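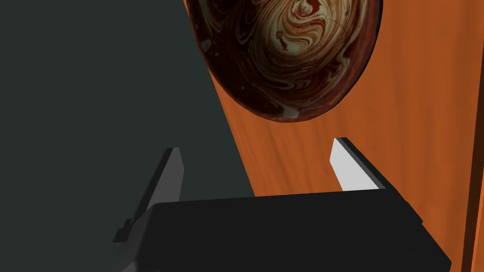

What happens to the penalty points if the notice was sent to the wrong address?

They stay on the licence until a court sets the conviction aside, and the driver has to apply for that in writing.

Kyriaki Tzavaras had typed the answer so often that she kept it in a text file. She pasted it into the reply to a Mr Doker, changed "the driver" to "you", and sent it. Then she opened the next folder, which was her own.

The notice had gone to Flat 2, Plelteo House, Akarcombe. She had lived at Flat 12 for nine years. The form was dated May 17, 2018, and gave the offence as exceeding a temporary limit on the harbour road. It gave the registration of her car correctly. It gave the speed. It asked the registered keeper to name the driver within twenty-eight days, and nobody at Flat 2 had done so, the flat having been empty that spring while the ceiling was replaced.

A second form followed the first to the same address, and then a summons. By September there was a conviction in her name for failing to give information, which carries more points than the speeding would have done. She learned of it from her insurer, in a renewal letter that quoted a premium higher by 261 and listed the conviction code in a column headed Changes.

She read the bundle in the order in which it would be read by someone else. The procedure was familiar. A person convicted without knowing of the proceedings may make a declaration to that effect. It must reach the court within twenty-one days of the person first hearing of the case. The conviction then falls away and the matter begins again from the summons. The declaration is signed in front of a person entitled to witness it, and a false one is an offence in itself.

She had eleven days left.

The difficulty was in paragraph four. The standard form of words said that the applicant had no knowledge of the proceedings until the date given. She filled in the date of the insurer's letter. She then sat for some time with her hand on the desk.

In June there had been a card on the shelf by the post boxes. It said that an item was being held for Flat 2 and it had her surname on it, spelt with one letter missing. She had taken it for a mistake by the builders, who ordered parts to the building under any name they could find. She had turned the card over, written a telephone number on the back, and used it to ring a man called Gavalas about a boiler.

She still had it. The number was good and she had never copied it anywhere else.

She wrote on her pad:

1. Card received June. Not opened. Not a court document.
2. Card does not refer to proceedings.
3. Knowledge means knowledge. Having the means of finding out is a separate matter.

All three were correct. She would have written them for a client without lifting the pen. If a client had asked whether to mention the card, she would have said that the declaration dealt with what he knew, that he had not known, and that he should answer any question put to him truthfully.

She drafted paragraph four again and put the card in. It took two sentences. She read it as the prosecutor would, and saw the cross-examination open like a drawer. She took the sentences out, and the paragraph went back to the length it had been in every other file.

At half past five she telephoned the court office to ask how many declarations it received in a year. The clerk said up to 3,000, across the district, and asked if she was calling on behalf of anyone.

"The applicant," said Kyriaki.

"And does the applicant have a representative?"

"Not at present."

The clerk gave her the hours of the public counter and told her to bring proof of address. Kyriaki wrote these down, although she knew them. She fetched her coat. She put the council tax bill in the folder, then the insurer's letter, then the draft, unsigned, in its shorter form.

The card was in the kitchen at home, under a magnet. She took it down that evening and held it to the light. The postmark had not taken properly. There was a day and no month, and across the day, in her own handwriting, the last four digits of the boiler man's number.

She put it in the folder behind the draft. Then she moved it to the front.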